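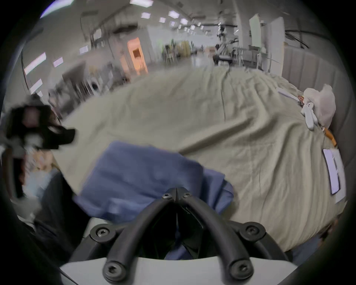
Figure 1. Hand-held gripper over the cloth station, folded blue cloth on a beige sheet.

Handout 5: Reviewing a hand-held gripper kit

Read this before the practical session on 23rd May. You will be working in pairs, and each pair will write a short review of the kit at the end. The review counts towards the module mark.

The kit we are using is the Gremuria hand-held gripper, supplied to the department by Covside. It is sold to teaching labs and small research groups who want to record people doing household jobs, so that the recordings can later be used to train a robot arm. The person holds the gripper and does the job with it. A wide-angle camera on the tool records what the fingers do.

What is in the kit

Each case holds one gripper, one camera mount, a spare pair of finger arms, a set of hex keys and a printed guide. The camera itself is sold separately, as are the memory cards. Covside quotes 700 pounds for a single kit and 400 pounds for each further kit on the same order. Prices are without VAT and without the service plan.

The finger arms are curved and black, and they are fixed to a pale plastic base. The joints are held by round screw caps with a hex socket in the centre. You can undo these with the key in the case, but please ask first. Last October a group took an arm off to look at the joint and put it back the wrong way round, and a morning's recordings had to be thrown away.

Why we use cloth

Hard objects tell you very little about a gripper of this kind. A wooden block stays the same shape when you pick it up, and almost any pair of fingers will hold it. Cloth changes shape as soon as it is touched. It slides, bunches and hides its own edges, and the person holding the tool has to keep correcting. If a kit copes with cloth, it will probably cope with most things you find in a kitchen or bedroom.

There is a second reason. Buyers of the recordings ask for it. Vitby, who sell a competing kit, list folding and sorting as the two jobs their customers request most often. Treat that as a sales claim, but it fits with what we have been asked for ourselves.

Gripping a single item

Start with one small item on a clear part of the sheet. Bring the jaws down on either side of it and close them slowly. Keep the item in the middle of the camera's view while you lift. Knitted fabric tends to gather into a lump between the jaws, and you should note whether you can still tell which end is which. Hold for a count of three, lower, release.

Do this 12 times each, then change over. Write down every attempt, including the ones you would rather leave out. A drop is a result.
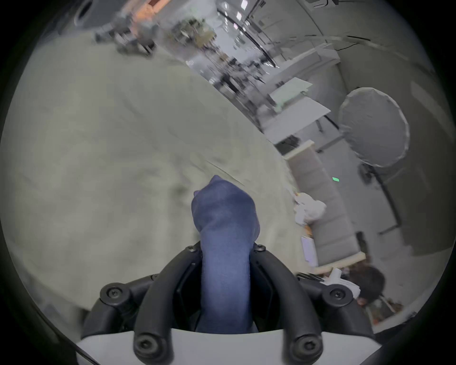

Folding a larger item

Lay the item flat. Take one corner, carry it across to the opposite corner and let go. Then smooth the fold with the outside of the finger arm. The printed guide tells you to smooth with your free hand, but a bare hand in the recording makes it less useful for training, so we do not follow the guide on this point.

Two people can work at one table if they agree beforehand who moves first. Expect to be slower than you would be by hand. Our own staff took around 51 seconds for a fold in half when they were new to the tool — most of that was spent finding the corner.

What to put in your review

Write no more than two sides. Cover the following points, in any order:

Comfort. How did your wrist feel after a full set? Did you change your grip?

Visibility. Could you see the item past the arms? The arms take up a good part of the view from the camera, and you should say whether this mattered for the job.

Grip. Which fabrics held and which slipped? Give your numbers.

Setting up. Time how long it takes you to go from closed case to first recording.

Price. Say whether you would buy one kit, several, or none, and for what kind of lab.

The service plan

Covside offers a yearly plan that covers worn finger padding and one return visit. We have not taken it out. The Cheng report on your reading list argues that plans like this pay for themselves only where the tools are used daily. Read its section on wear before you write about price.

Hand in your attempt sheets with the review. Reviews without attempt sheets will be returned unmarked.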